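Kitchen countertop

A kitchen countertop (also counter, benchtop or worktop, depending on how far the speaker is from Ohio) is a raised, flat, horizontal surface built for preparing food and used mainly for storing mail. It usually rests on base cabinets and is fixed in place, which separates it from the table, its older and more sociable relative.

History

For most of the history of cooking, people worked on a table in the middle of the room, or on the floor. The continuous counter came with the fitted kitchen in the early twentieth century, when reformers studied the steps taken by a cook between stove, sink and pantry and concluded that there were too many. The cabinets were pushed against the walls and a single surface was laid across the top. Several decades later the middle of the room was judged to be empty, and the kitchen island was put where the table had been.

Materials

Wood is the oldest counter material still in common use. It is kind to knives and dishes, can be sanded when it gets ugly, and dislikes standing water, a drawback in something normally installed next to a sink.

Laminate, made of layers of paper and resin pressed onto a board, became popular after the Second World War. It is cheap, light and easy to wipe. For much of its life it has been printed to look like some other material, generally one the buyer had already priced.

Granite is hard and takes heat well. Most granite counters are sealed against stains, and owners are advised to reseal them from time to time. Many remember the advice.

Marble is softer than granite and consists largely of calcite, which reacts with acids. Lemon juice, vinegar and wine all leave dull marks known as etching. Sealing slows staining but does not prevent etching. Bakers value marble because it feels cool and helps keep pastry dough firm. Its veins are caused by minerals and impurities in the original limestone, and buyers pay extra for some impurities and turn down others.

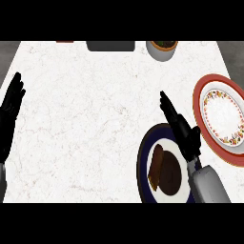 White marble counter with gray and pinkish-brown veining (computer rendering).

Engineered quartz is made from crushed stone bound with resin. It needs no sealing and resists most stains, but a hot pan can scorch the resin. Cutting it dry produces fine silica dust, a serious hazard to the lungs of the people doing the cutting.

Dimensions

In the United States the standard height is 36 inches and the usual depth is just over 25. The height suits a person of middling stature and is a mild daily insult to everyone else. Pastry counters are sometimes set lower, so that the cook can lean on the dough.

Edges and seams

The front edge may be square, rounded, beveled or cut into a curve called an ogee, which collects flour. Long counters are made in sections, and the joints are filled with tinted epoxy. A good seam is hard to see, except by the person who paid for it.

See also

Backsplash
Butcher block
Kitchen island
Junk drawer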